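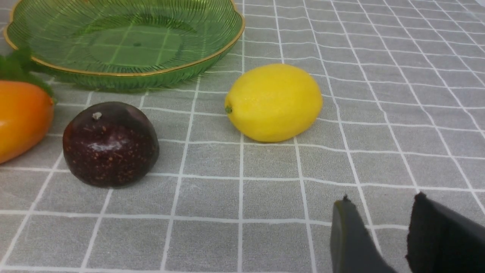
How to Fill a Fruit Bowl With Fruit You Can't Eat

Filed under: Table, Kitchen, Small Vanities

Real fruit has a way of making you feel judged. You buy it on a virtuous afternoon, arrange it beautifully, and a week later you're scraping a peach off the glass with a spatula. Pretend fruit asks only to be dusted. It can also look terrible, like the waiting room of a dentist who has given up, so a little method helps.

What you need

A wide, shallow bowl. Mine is green glass with a wavy edge and a gold rim, and it came out of a box lot at the Paquette estate sale along with 9 napkin rings I have never used.
Five or six pieces of pretend fruit or vegetables, leaves attached where possible.
A basket with a lid for whatever isn't on duty.
A plain-ish cloth.
A soft brush and a barely damp rag.

Step 1. Pick the bowl before the fruit

Shallow beats deep. In a deep bowl you have to buy a bottom layer of lemons that will never be looked at, and pretend lemons are not cheap. See-through glass lets the cloth show through the bottom, so think about what's under it. A thin white grid on gray is about as busy as I'd go. I once tried roses under ribbed glass and had to go lie down.

Step 2. Choose one dark thing

Everybody buys the bright ones. Orange, yellow, more orange. Then the bowl looks like a traffic problem. Get at least one piece that is nearly black: a passion fruit, a plum, a fig. The speckled passion fruits from Wurneck are my favorites, mostly for the little stem. A single lemon next to one looks twice as yellow, and you didn't have to buy a second lemon.

Step 3. Clean everything

Brush first, rag second. Do the leaves last and go from the stem outward, or they'll fold under and stay that way out of spite. Leave it all on a towel for 60 minutes before it goes near the glass. Water spots on a gold rim are visible from the next room.

Step 4. Arrange, then remove one

Largest piece goes in first, off center. Lean the second against it. Tuck leaves so they poke over the edge in one or two places, and turn any seams or price-sticker scars toward the bottom. Now step back and take one piece out. I don't care which. You put in too many – I always do, and I wrote the instructions.

Step 5. Keep the vegetables separate

This is the part I get letters about. I don't mix carrots and lemons. You may, in your own home, with the curtains drawn. My vegetables live in a lined basket with the lid left open, which counts as a second display and also as storage, so it's the hardest-working item on the table.
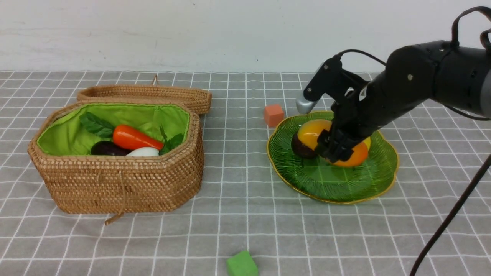
Vegetables in the basket, fruit on the green glass.

A few notes on the basket. A bright lining does a lot of the work, and lime green is kinder to a dark eggplant than you'd expect. Lay the carrot on the diagonal. Put anything white or pale low down and partly underneath something else, where it reads as mysterious. If the basket has a drawstring, let it hang out. Tucking it in takes ages and it will escape by dinner.

Step 6. Live with it

Swap a piece between bowl and basket-side reserves every month or so, or you'll stop seeing it. I do mine in October, and then in theory at other times. Guests will pick up the fruit and squeeze it. Let them have their moment.

Troubleshooting

The leaves are flat. Hold them in the steam from a kettle for a few seconds, bend, and let them cool. Skip this if they're paper. Ask me how I know.

The fruit rolls. A pea of museum putty under each round piece. The Kindlow brand peels off my glass without leaving a mark.

Someone bit it. Turn it around.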